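Gilmartin Regression Testing Workbook, 2nd edition

I bought this to go with the course notes I already had. The first half covers test design and is easy to follow. Each chapter ends with a short set of practice problems, and the worked solutions are in the back. Chapter 7, on choosing which tests to rerun after a change, is the best part of the book.

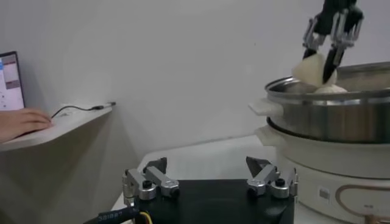 Stendau Software Review, Issue 7

The second half is weaker. It leans on Zinell, a test runner I don't use, and the setup steps skip the proxy settings. I lost an evening to that. The sample project has over 2000 test cases, enough to make the selection exercises feel real.

The index is thin and the paper shows through a little. If you already own the first edition, the only new material is the chapter on flaky tests. I would borrow a copy before paying for it again.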